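Segmenting long teleop episodes for a two-handed glass and grinder task

Taha Tawfik
We are collecting demonstrations for a bimanual policy on a tabletop coffee setup. So far there are 171 episodes, all recorded by teleoperation with head camera video and joint states at the same rate. One hand handles a glass cup, the other works near the grinders. Each episode is stored whole, with a single text instruction. Training loss looks fine, but on rollout the policy stalls between grasping the glass and the next step. Should I split the episodes into subtasks before training, or keep them whole and record more?

Anas Helmy
Split the labels, keep the files. Store each episode once and add a table with start step, end step and instruction for every segment. You can then train on whole episodes or on segments without exporting anything again.
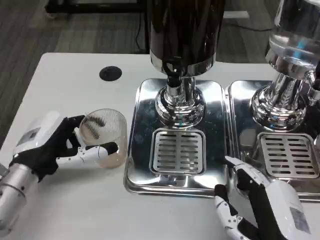 Put the boundaries on events you can read from the joint log — gripper closure, wrist velocity near zero — and correct them by hand afterward. With two arms, label each arm separately. A hand that is waiting still needs a label, otherwise the idle steps get averaged into the motion of the other one.

Check the stall first. If your operators pause after every grasp, the policy has learned the pause. We trimmed still periods down to 2 seconds at Meramik and most of the stalling went away.

Glass is a separate problem. Depth is unreliable on it, so vary the lighting and the background between sessions.

Tanveer Khokhar
Just record more. We had the same thing and it was gone by 2000 episodes.

Amr Hajji
Before recording more, look at operator spread. In our set 126 episodes came from one person and the policy copied his hesitation. Also, hold out whole sessions for validation. Splitting by segment leaks, and the loss will look better than it is.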